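Flornden Heated Towel Rail, Seven Bar, Brushed Nickel | Towel Rails - Bathroom Heating - Nistside Bathrooms

Home > Bathroom > Towel Rails > Flornden

If you've ever stepped out of the shower on a July morning and reached for a towel that was still damp from the night before, you'll understand why we have such a soft spot for the Flornden. It's a hardwired rail with seven round bars, finished in a brushed nickel that doesn't show every fingerprint, and it has been one of our steadiest sellers ever since Lindalva Caldeira in our showroom put one up in her own ensuite and wouldn't stop talking about it (she has since bought a second for the kids' bathroom!).

The rail is 950 mm high and stands 120 mm off the wall, so there's plenty of room to fold a bath sheet double and still get it over the bar without a wrestle. It comes up to a gentle, steady warmth and is happy to be left on overnight, though most of our customers put theirs on the timer and have it ready before the alarm goes off. 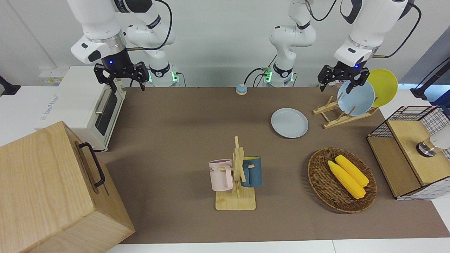 Can I choose which side the wiring comes out?
The cable can exit at the bottom left or the bottom right, and you simply turn the rail over before it goes on the wall. Have a chat with your electrician before the tiles go up, as it's much easier to run the cable while the wall is still open.

Every rail comes with four wall brackets, screws, a cover plate and a hex key. The timer is sold separately, and we stock the Kultonis seven-day model in white or black, which fits neatly behind a vanity door or out in the hallway. Installation must be carried out by a licensed electrician, and we'd ask you to hang on to the certificate, as you'll need it for any warranty claim.

To keep the finish looking its best, wipe it down with a soft cloth and warm soapy water. Please steer clear of bleach, cream cleansers and scouring pads, however tempting they are on cleaning day.

Details
Colour: brushed nickel
Height: 950 mm
Bars: 7, round
Power: 175 watts
Mounting: wall, hardwired
Product code: FL-212

Not sure if it'll suit your space? Drop into the showroom on Saturday and ask for Lindalva or Spyros Economou, and bring your floor plan along if you have one.

Add to cart | Save for later | Delivery and returns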